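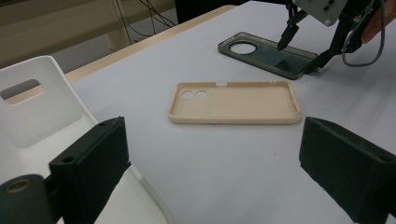 **When a company buys a robot, do the people who did that job have to leave?**

Sometimes they do, and sometimes they get a different job in the same building. The robot doesn't decide. The people who run the company decide, so they are the ones to ask.

## Picking up a phone case

A phone case is light, smooth and a bit bendy. You can pick one up while thinking about lunch. Your fingers feel where the edge is and squeeze just enough.

A gripper has a harder time. It has to come in at the right angle and close on the rim. A dark case you can partly see through is tricky too, because the table shows through it and a camera may have trouble telling where the case stops. A plain beige one is easier to spot on a white table.

So when someone tells you a robot "can pack phone cases," ask a few more questions. Which cases? How fast? Who helps when it drops one?

## What happened at Plillen

Plillen is a packing company in Mallilwood. In December it started using a robot called Hesora to move phone cases into trays. The company's poster said Hesora would handle up to 473 cases an hour and that workers would be "free to do more interesting things."

Gion Gruber used to pack cases by hand at Plillen. Now he looks after Hesora. He clears jams, wipes the camera and puts back the cases that land upside down.

Is that more interesting? Gion says some of it is. He likes finding out why the arm got stuck. He also says he used to chat with the person next to him all day, and now he mostly stands by himself and waits for a light to turn red. His wrists hurt less. His pay is the same as before.

Four people used to work at his table. Two were moved to the loading dock, and one left and wasn't replaced. The poster doesn't mention any of that.

## "But robots make new jobs!"

You'll hear this a lot. It can be true. Somebody has to build the robot, teach it and fix it. Leonardo D'Amico repairs machines for a company named Kuster, and his job wouldn't exist without them.

But look at where the new jobs are. Leonardo's workshop is 60 miles from Mallilwood, and he trained for 4 years to do what he does. A packer who loses a job today can't start his job tomorrow. Someone would have to pay for the classes, and the rent while the packer is studying.

## Questions to ask a grown-up

If you know a person who works with a machine, try these:

- What did you do before the machine came?
- Did anyone ask you what it should be like?
- What does it get wrong?
- If it saves money, who gets the money?

The last one may get you a long silence. Wait a little, and then ask it again.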